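Nulto (bench kit)

Nulto is a two-armed robot kit sold by Jotico for packing and sorting trials on a table. It is offered to small warehouses, colleges and test labs, either bought outright or hired by the month. The kit first went on sale in November, and the current version is known as Nulto 6.

Design

The kit is built around a pair of white jointed arms, set to the left and right of a shared tabletop. Each arm carries a black gripper. Small cameras can be fitted at the wrist, and the cables run along the outside of the arms - an arrangement that makes them easy to replace but takes up room near the table edge. Jotico does not make the arms itself. They are bought in and fitted out at its workshop in Curgate.

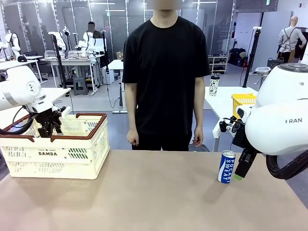 Most trials use ordinary shop goods such as drinks cans, together with plastic storage baskets. The buyer supplies these, and the tasks are set up to suit whatever the buyer handles most. A person normally stands at the table during a trial to put items back in place and to stop the arms if needed.

Service and hire

A hire period lasts 30 days and includes 12 hours of training, given at the customer's site. Repairs are covered by a separate contract with Gulyás, a servicing firm that also stocks spare fingers and fingertip pads. Grippers are treated as wearing parts and are not covered by the main guarantee.

Reception

Trade reviews have praised the short set-up time and the clear manual. The main complaints concern the price of spares and the software, which has to be restarted whenever a gripper is changed. Several hirers also asked for a smaller table, as the standard one does not pass through a normal doorway without being taken apart.

Jotico gave the number of kits sold or hired as 1,139 on 2025-02-23. It has not said how many of these were hired.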